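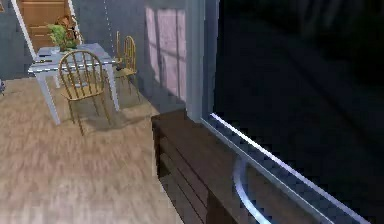
A table by the stairs, with a plant and a cup.

Posted July 27, 2022 by Corrie
Filed under: Life Lately, Paper & Post

So I've been writing letters. Real ones, on paper, with a stamp on the front and my awful handwriting on the inside, and I have been meaning to tell you about it since April but (ha) I was busy writing letters.

It started with an address book. My mother was clearing out the drawer under her phone and asked if I wanted the old green one, the one with the alphabet tabs that she'd had my whole childhood. I said yes without thinking much and took it home and then spent an entire evening on the floor reading it like a novel. Half the people in it have moved or died or gotten divorced, and my mother had kept up with all of it in different pens. Crossed-out streets going down the page. One cousin has so many addresses she spills over into the Q section, where there was plenty of room.

And there in the M's was Masanobu Mizuno, 1754 Husard Road, Fleswood. Not crossed out!

Some of you who've been reading a long time might remember me mentioning him. He lived next door to us when I was little and he taught me to ride a bike, mainly by walking very slowly behind me and saying "you are steering" whenever I wasn't. He moved when I was in middle school. My mother exchanged holiday cards with him for years and then at some point they both sort of stopped, the way people do. She thought the address was probably still good. She wasn't sure.

I bought a pad of writing paper at the drugstore, which took some finding. (It was on the bottom shelf next to the poster board.) And then I sat down to write to a man I hadn't spoken to since I had braces, and I could not think of one thing to say. I wrote "Dear Mr. Mizuno, I hope this finds you well" and then I got up and cleaned the microwave.

The trouble is I'm used to typing. When I type I go back and fix things constantly. I've probably changed this paragraph six times already. With a pen you're committed, and my first try had so many cross-outs that it looked like a page from the green address book. I threw it away. The second one I threw away too. On the third I decided that I'd just write what I could hear out the window, which was a lawn mower and somebody's dog, and from there I got onto the subject of the bike, and then I'd filled the page and was writing up the side.

I mailed it and then I was a wreck about it for days. What if it went to a stranger? What if he didn't remember me? I checked the mailbox like I was waiting on a college acceptance.

He wrote back in a little under three weeks. Two pages, both sides, in the neatest blue handwriting, and the first line was "You are steering." I cried at the mailbox in my slippers. The man across the street waved at me and I waved back with the letter.

He's well. His knees are bad. He grows eggplants and is having a feud with a groundhog, which I've now heard about in four installments, and he has opinions about my mother's old car that he has apparently been saving up. He never asks how I am in the general way that people do. He asks things like whether I still eat the crusts first.

Anyway, that was the first one, and then I got a little carried away.

I wrote to my college roommate. I wrote to my aunt, who called me right after she got it to ask what was wrong. I wrote to my old piano teacher, and that one came back with a yellow sticker on it, so if anyone knows how to find a piano teacher who has left Dayton, please speak up. And I wrote to Yuzuki, who lives twenty minutes from my house and who I text basically every day.

Yuzuki Kaneko has been my best friend for so long that I figured there was nothing left to put in a letter. Wrong! She wrote back with a whole story about a summer job she'd had before we met, at a roller rink, that she had never once told me. I asked her why on earth not, and she said it never came up. Texting is all "are you home" and "look at this squash." There's no room in there for the roller rink. We still text, obviously. But now there are also the letters, and we have a rule that we don't discuss the letters in the texts. I've broken it a few times. She has not.

A few of you asked on my last post what supplies I'm using, so I'll go through it, with the warning that I'm no expert and most of this came from me buying the wrong thing first.

Paper. The drugstore pad was fine. I've since moved on to an Amano pad that I found at the stationery store by the train station, and the ink doesn't bleed through, so I can use both sides. It's unlined, and I write at a slant that gets worse as I go down. There's a sheet of heavy lines in the back of the pad that you can slip under the page as a guide. I lost mine right away and drew another one with a ruler and a marker, and it works great.

Pens. I went through a phase where I thought I needed a fountain pen. I do not need a fountain pen. I press too hard, I'm left-handed, and I had a blue stripe up the side of my palm through most of May. Now I use a plain black gel pen that comes in a pack, and I'm much happier, and so are the sleeves of my shirts.

Envelopes. Get the ones that match your paper size before you fall in love with the paper. I have a big stack of beautiful square envelopes and nothing to put in them, and square ones cost extra to mail on top of that. I found that out at the counter, with a line behind me.

Stamps. Buy the pretty ones. They're the same price as the flags! I had no idea.

Keeping track. I tried an app called Plikeo that's meant for reminding you to stay in touch with people, and it kept sending me little notes like "It's been a while since you connected with Aunt Bev!" and that made me feel like I worked for it. I deleted it. Now I write the date on the back of each envelope when I get it, and put them in a shoebox in order, and when I answer one it goes to the back. The front of the box is who I owe. Right now I owe three people, and one of them is going to be annoyed with me.

What else. Oh, length! I used to think a letter had to be long or it wasn't worth the stamp. My aunt's are maybe 70 words, tops, and they're some of my favorites. The last one was about a bird that got in her garage and how she got it out with a beach towel, and then "Love, Bev," and that was the whole thing. I read it to everyone who came over that week. My roommate's are closer to a short story. There was one that I bet was around 200 lines if you count the part on the outside of the envelope, and I had to read it over two evenings with a break for dinner.

I do think I'm slower now, in a way I like. I'll be at the grocery store and a kid will be having a meltdown over a balloon and I'll think, ooh, that's for Masanobu. (He told me to drop the "Mr. Mizuno." I still say it in my head.) Before, I would've just told whoever was nearest and forgotten it by the parking lot. I've started keeping scraps in my purse with notes on them like "balloon kid" and "soup guy," and then when I sit down on Sunday I've got something to start with. I could not tell you who soup guy was, though. That one's gone.

The waiting is the part I didn't expect to enjoy. I'm not a patient person, ask anyone. But there's something about having a letter out there somewhere and not knowing if it's in a truck or a bin or on somebody's counter under the coupons. I can't check on it. It doesn't say "delivered." I just go on with my week, and then one day there's the envelope.

I asked my mother if she wanted to write to Masanobu too, and she said oh, no, you tell him hello from me. So I've been telling him hello from her. Then last week she called and asked, very casually, if I happened to have an extra envelope, and what was that about the car.

I'm driving out to Fleswood at the end of August. He says to bring a bag for the eggplants.

Comments (4)

Jolene P.
I'm sitting here bawling over "You are steering." My neighbor growing up was a Mrs. Tate and I've wondered about her for years. Going to ask my sister tonight if she has the address.

margie_knits
Fellow lefty here. Try a pencil! A good soft one. It smudges some but it washes off your hand. And please update us on the groundhog.

Corrie (author)
@margie_knits Ooh, I hadn't thought of a pencil. As of the last letter the groundhog has found the way under the new fence, so it's not looking good for our side.

Dee in Ohio
For the piano teacher, have you tried the state music teachers group? They helped me find mine. She was 2 towns over the whole time. Also I have the same problem with square envelopes and I ended up using them for seeds.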